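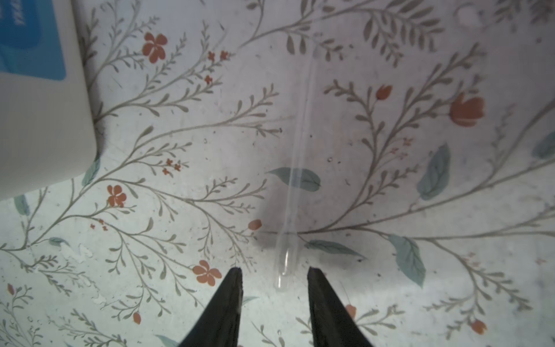 The Plillel Wipe-Clean Table Cover

3 min read

I've had a Plillel on my kitchen table for over 2 years now, and I started selling them because people who came to dinner kept lifting up the corner to see what it was. So if you're wondering whether I use the stuff in my own shop, yes! Every day, including the day my nephew's birthday cake slid off its stand.

The Plillel is a cotton cloth with a thin matte coating on top. You get the soft drape of fabric and none of that sticky shine you remember from your grandmother's porch table (I loved that porch table, but my elbows stuck to it all summer). The coating is on one side only, so the underside stays plain cotton and won't slide around much on bare wood. On glass tops I'd put a thin felt pad under it.

Sizes. I keep three in stock and can cut to order. The small one is 135 cm square and fits a four-seat table with a decent overhang. The medium and the long are the same width, just longer, and the long one will cover two card tables pushed together, as I found out at Thanksgiving. Round tables are fine too, but tell me the diameter across the top and how much drop you'd like, and please measure it twice. I can't take back a cut cloth.

Patterns. Owen is my bestseller, all loose leafy stems on a light ground. It hides crumbs shockingly well. Cutinik is the busier one, with little seed heads, and I go back and forth on it – I think it looks best in a small room with plain chairs. There's also a solid oatmeal if you already have enough going on. Colors look a bit warmer under kitchen bulbs than they do by a window, so order a swatch if you're matching paint. Swatches are free, just put your address in the notes.

Cleaning. A damp sponge and a drop of dish soap will take care of nearly everything. Tomato sauce comes off even the next morning. Turmeric does not, or not all the way, and neither does ballpoint pen. You can machine wash it on cool, gentle, no spin if your machine lets you skip it, then hang it over a door. Please don't put it in the dryer. Please don't iron the top! If it arrives with fold lines, leave it on the table overnight with the heat on in the room and they'll mostly relax by breakfast. The last stubborn one in mine took until the weekend.

It isn't a trivet, either. Warm plates are okay, pans straight from the stove are not.

Our cloth is coated and hemmed at the Listgate workroom, in runs of 500, and when a pattern sells out it can be a couple of months before the next run. Owen in the long size is low right now. The next batch of Cutinik should land in April.

Orders placed by noon on Thursday go out the same week. I ship the covers rolled on a tube if you pick that at checkout, which costs a little more but saves you the fold lines. Folded is the default.

Custom cuts take longer, so if it's for a party, write to me before you order and I'll tell you whether I can make the date.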